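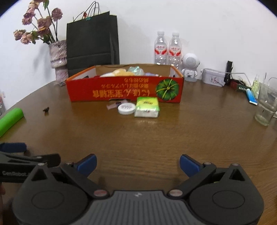 Varnish trial, May, second coat. Panel 31 was recoated with the Udalier satin blend at 10 a.m. and left in the drying room with the door closed. The finish requested for the Cuvanden reading room is lower in sheen than a glossy brown tabletop with faint horizontal grain, and the blend will be adjusted accordingly — 2 further parts of matting paste per batch. Misaki Hayashi has asked that brush marks be recorded separately from dust.

Batch 737 remains on hold pending the solvent delivery from Tomar. Panels are not to be sanded before the sheen readings are entered.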